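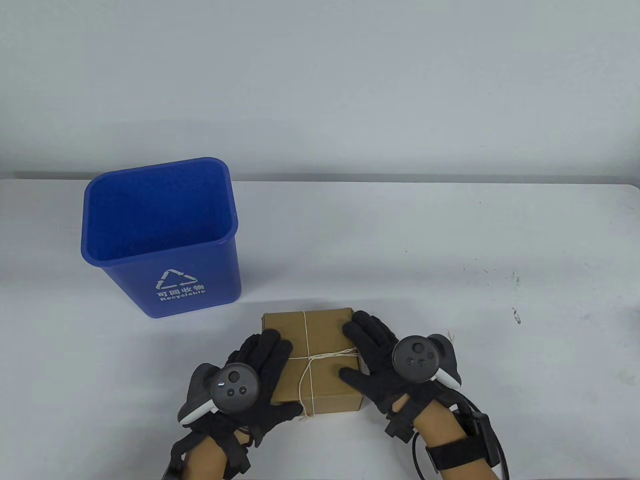
Kraft box with twine, bin behind. Gloves on, controllers strapped to the backs of the hands.

Zisirar glove and strap kit – review after a month of daily use

Score: 7/10. Would buy again, wouldn't buy a second pair until the wrist tab is sorted.

Quick one, as I've had three emails asking and I'm sick of typing the same reply. You get a pair of black knit gloves, two mounts that hold your own VR controllers against the backs of your hands, forearm straps, wrist straps, a cable, a little black module for the arm. You do the job with your own hands and the hand positions get recorded. Later a robot gets trained on it. No controllers in the box, bring your own. £245 from Ibarra, who were quick with the post and slow with everything else.

Before this I did all my demos by remote control. Arm on one side of the bench, me on the other with a controller in each fist, squinting. Fine for picking up a block. Hopeless for string. I'd spend longer getting the gripper the right way round than doing the job itself, and by the end of an afternoon I was making strange slow swoops that no sane person would want copied. So the idea of just using hands appealed a lot.

What I use it for

Sorting and packing jobs mostly. Parcels, tubs, folded card, paper into the bin. Tabletop stuff, two hands, things you could do sat down with the radio on. I've recorded 416 demos with the Zisirar kit since April. If you're after in-hand finger detail this is the wrong purchase, more on that below.

Fit

Medium gloves, medium hands. Snug. Seams run along the fingers and I thought they'd bother me, they don't. Thumb is a touch long. Left glove has gone slightly baggy at the palm from pulling it off by the fingertips, my own fault.

Grip is better than I expected from fabric. Card is fine. Smooth plastic less so – I've had a tub slide down between my palms more than once, and of course that's a demo in the bin, as you don't want the robot learning the slide. Bought some rubber-dot gloves from the garden centre to compare. Grippier, but they drag on paper. Went back to the knit.

Warm after a while. Take them off between batches.

The mounts

Best part of the kit. The controller sits on the back of the hand with the tracking ring pointing outwards and it stays there. I'd had a go at doing this myself with luggage straps and the drift was awful, the controller would creep a bit with every grab and by demo twenty the recorded hand was nowhere near the real one. With the Zisirar mounts I check alignment at the start of a batch and again at the end and the two agree well enough that I've stopped worrying.

Things to know. Fasten the hand strap with your fist half closed. Do it flat-handed and it's too tight as soon as you grip anything. Also the rings stick out. You will knock them. Reaching into anything deep with upright sides, a bin or a crate, you have to come in from the top with your elbows up, and if you let your wrist roll the ring clonks the rim. I now drop things from a bit higher than I would bare handed. Worth thinking about, that, becuase the robot will copy your elbows-up drop whether it needs to or not.

Buttons are still reachable, sort of. I start and stop recordings with the other hand's thumb. Did press one by accident hugging a big box to my chest. Rovesora (the recording software, separate, more later) lets you lock out buttons and you should.

The straps

Wide ones on the forearms, good. They keep the cable under control. Module on the right arm weighs nothing and I forget it's there.

Wrist straps, not so good. Loose tabs hang down when you've done them up and there's nothing to tuck them into. On a big empty table no bother. Near twine, bag handles, anything loopy – they catch. I lost a whole run of string demos when the tab went under the loop I was trying to pull tight. Rubber band over the tab, problem gone, but for £245 I'd like a keeper loop please.

Strap up the left first, then the right, if you're right-handed. Doing it the other way you're fastening with a hand that's already got a controller on it. Took me a week to notice, no comment.

The cable

Long enough to loop round the forearm with slack at the wrist. Leave the slack! I pulled mine tidy on day one and the plug worked loose every time I bent my hand back. One slow curve, strap over it, leave it alone.

How good are the recordings

Good for where the hands go. Pushing a box from both sides, lifting it between the palms, turning it, carrying it across, putting it down. All of that comes through clean and it plays back on my two arms with very little fiddling. The speed's natural too, which was the real change for me. Same box-across-the-table job by remote control took me ages per go and had a wobble in the middle where I'd stopped to think. With gloves on you just do it.

Not good for fingers. The controller knows where the back of your hand is and has no clue what your fingertips are up to. If I pinch the end of a bit of twine, the recording shows a hand hovering near some twine. I pair it with head camera footage and that fills in a fair amount, but only when my own hands aren't in the way, and mine always are. For knots I've more or less given up and gone back to tying them beforehand. Robot moves the tied parcel, I do the bow.

Tracking drops out if one hand goes right behind the other. Comes back in a moment, leaves a jump. Rovesora flags the jumps in orange. I cut those demos, don't try and patch them, I've tried.

Advice on the demos themselves, as people always ask

Start with both hands in the same place each time. I put them flat at the front edge of the table. Pause, go, do the thing, back to the edge, pause, stop.

Move the object about between goes. And the target. I left the target in one spot for my whole first batch and ended up with an arm that went to that spot regardless of where I'd put the tub.

Keep in the fumbles where you recover. Chuck the ones where you don't.

Don't be graceful. Grippers are not. If your arm's gripper can only squeeze from the sides then squeeze from the sides, flat palms, even if you'd normally hook a finger under. Otherwise you're showing it something it hasn't the body for.

Stop when you're bored. My last demos before tea are always rubbish.

Battery

The module gets me 70 minutes. Controllers last longer. It charges over the same cable, so no working while it charges, which is annoying, and there's no warning beyond a light on the module that faces away from me. Got caught out twice. I set a kitchen timer now.

Rovesora

Not part of the kit but everyone pairs them so quickly: it works. Ugly. Import is slow once you're past 2000 clips in a project, split them up. Export settings reset themselves every update, check before you send anything off. Calibration screen is actualy very good, walks you through it with the gloves on and only needs thumb presses.

Against the Kolleck

I borrowed a Kolleck set for a fortnight. Those are hand-held grippers, you squeeze a trigger and the jaws close, so what you record is much closer to what the robot does. Better data for small stuff, no argument. Cutlery, pegs, lids. But you've only got jaws, so anything wide that wants two palms is misery, and my forearms ached. Dearer as well.

If your jobs are small and pinchy, Kolleck. Boxes, tubs, cushions, anything you'd hold between two hands – Zisirar.

Good
Mounts don't creep
Natural speed, demos done quicker
Comfortable for a decent stretch
Forearm straps

Bad
Dangling wrist tabs
Nothing from the fingers
Rings clonk on deep containers
Can't charge and work
Instructions are one folded sheet and the left/right drawings are swapped

Washing: take the mounts off, cold hand wash, dry flat. I put one glove through at forty and it's a child's glove now. Spare pairs from Ibarra, but they only sell them as a pair, so I've got a spare left if anyone's medium and wants it for the postage.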